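About Stondden Produce Storage

Home / About us

Stondden designs, builds and services temperature-controlled stores for root crops, bulbs and seed. The company works from a single site at Trelard, where the drawing office, the panel shop and the crop laboratory share one yard. Customers are growers, packers and seed merchants who keep produce for more than a few weeks and need to know what condition it will be in when it leaves.

What we do

A crop store is a box with a refrigeration plant, a fan and a set of air paths. Most storage losses we are called to look at come from the air paths. Air takes the easiest route through a stack, so a gap of one hand's width along a wall can starve the boxes in the middle. Our work starts with the stacking plan, and the building is drawn around it.

The services offered are:

New box stores and bulk stores, from survey to handover
Replacement of fans, ducts, louvers and plenum walls in existing stores
Control panels and sensor networks
Crop assessment before loading and during storage
Annual service contracts

We do not sell packing lines, washers or graders, and we do not buy or trade produce.

Box stores

Box stores are supplied in two layouts. In the overhead throw layout, air is discharged above the stack and returns along the floor channels. It is cheap to install and suits stores that are opened often. In the letterbox layout, air is pushed through slots in a plenum wall and into the pallet openings of each row. It costs more and demands careful stacking, but it dries a wet crop faster and holds a smaller temperature spread from front to back.

The letterbox wall is built in the panel shop and delivered in sections. Slot heights are set to match the customer's own boxes. Boxes of mixed age and make should be measured before an order is placed, as pallet openings vary more than their drawings suggest. Where a store holds two box types, we fit sliding blanks to the slots.

Bulk stores

Bulk stores are supplied with below-floor ducts or with removable half-round laterals. Below-floor ducts leave a clear floor for the loader and are specified for most new buildings. Laterals are used in conversions where the slab cannot be cut. Pile height is limited by the crop, the variety and the strength of the retaining walls. Wall loading is calculated by an outside structural engineer and the figure is painted on the inside of the main door.

Control

All stores built after the change of panel design use the Useo controller. Useo reads crop temperature, duct temperature, outside temperature and relative humidity, and decides between outside air, recirculated air and refrigeration. The settings that matter most are the differential between crop and duct air, the minimum fan run and the humidity limit on outside air. These are locked behind an installer code until the first season is complete.

Useo logs a reading from each sensor every 12 minutes. Records are held in the panel and copied to the customer's office computer. The panel continues to run the store if the connection is lost. Stores with older panels can be converted, and the existing sensor cable can usually be kept if it is screened.

Refrigeration plant is bought in and commissioned by our own fitters. Evaporator coils are oversized on purpose. A large coil running at a small temperature difference takes less water out of the air, and water taken out of the air has come from the crop.

Crop assessment

The laboratory was added when it became clear that many complaints about a store were about the condition of the crop on the day it was loaded. A store can slow down deterioration. It cannot repair bruising, immature skin or field rot.

Samples are drawn from the trailer before loading and from marked boxes during the season. For potatoes, the standard assessment covers skin set, dry matter, bruising, sprouting, weight loss and visible disease. Skin set is tested by hand pressure and by a rotating drum. Weight loss is measured on netted samples that are buried in the stack and weighed at each visit. Onions are assessed for neck condition and skin retention, and carrots for tip rot and core temperature.

Results are reported as a one-page sheet with a storage recommendation. The recommendation may be to sell early. We have given that advice on crops held in our own stores, and the customer is free to ignore it.

Curing and holding potatoes

Potatoes go through four stages in store: drying, curing, pull-down and holding. Drying begins as soon as the first boxes are in and does not wait for the store to be full. Curing is carried out at the temperature at which the crop was lifted, unless the crop is diseased, in which case it is shortened and the temperature is brought down early.

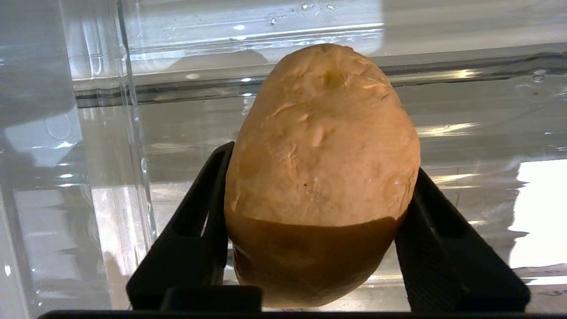 Page last changed: 17/10/2022

Skin condition is the first thing checked at each assessment. Loose or flaking skin affects the grade a washed crop will make, and it gives the tuber less protection against water loss and against silver scurf and black dot. Dents are recorded separately from skin faults. A shallow dent may be harmless on the surface and bruised beneath, so dented tubers are peeled and cut before they are scored.

Pull-down is set by variety and market. Crops for frying are held warmer to limit the build-up of sugars. Crops for fresh sale and seed are held colder. Once the holding temperature is reached, the fan should run only as often as is needed to keep the stack even. Running it longer dries the crop and adds to the power bill.

The site

The Trelard yard was a grain merchant's depot before Stondden took the lease. The weighbridge is still in use and is open to neighboring farms by arrangement. The panel shop occupies the former seed-cleaning shed. The crop laboratory is on the north side, where the rooms stay cool without much help.

A test store with a capacity of 37 boxes stands behind the laboratory. It has adjustable slots, a variable-speed fan and a coil that can be swapped in a morning, and it is used to check new layouts at full box size before they are offered for sale. Airflow is measured at 12 points on the plenum wall, with the store empty and again with it loaded. The test store is not available for hire.

The company and its partners

Stondden is privately owned and carries out all design, panel work and commissioning with its own staff. Building shells and insulation are erected by Gallegos, under a standing agreement. Gallegos supplies the portal frame, composite panels, doors and floor slab. Stondden is responsible for everything that moves air or controls it, and for the performance of the store as a whole. The customer signs one contract, with Stondden.

Service

Service visits are made before loading, and a second visit can be booked for mid-season. A standard visit includes:

Calibration of all sensors against a reference thermometer
Fan current, belt tension and bearing check
Louver travel and seal condition
Refrigerant leak test
Defrost cycle and drain heater check
Backup of the Useo log and settings

Spare parts are kept at Trelard. The parts list runs to 1473 lines and covers every store we have built, including the early timber-duct type. Parts for other makers' stores are ordered as required. During October and the rest of the harvest period, the service line is staffed from early morning until late evening, and breakdowns in stores that are being loaded are put ahead of routine work.

Quality and records

Each store has a job file holding the stacking plan, airflow readings, wiring drawings, wall loading figure and commissioning sheet. The file number is stamped on a plate inside the panel door. Please quote it when you call. Job files are kept for the life of the building and pass to the new owner if the store is sold, once we have been told of the sale in writing.

Crop samples are kept for two weeks after the report is issued and then composted. If a result is in dispute, ask for the sample to be held before that time has passed.

Visiting and deliveries

Visitors are welcome by appointment. The laboratory accepts samples at the side door in paper sacks or nets, labeled with the grower, field, variety and lifting date. Samples in plastic bags are refused. Trucks should enter by the lower gate and report to the weighbridge. The upper gate has a low beam and is for cars only.

Contact

Stondden Produce Storage, Unit 12, Old Seed Yard, Trelard
Office and service line: extension 2662
Laboratory: ask for crop assessment
Drawings and quotations: please send a site plan, box dimensions and the tonnage to be stored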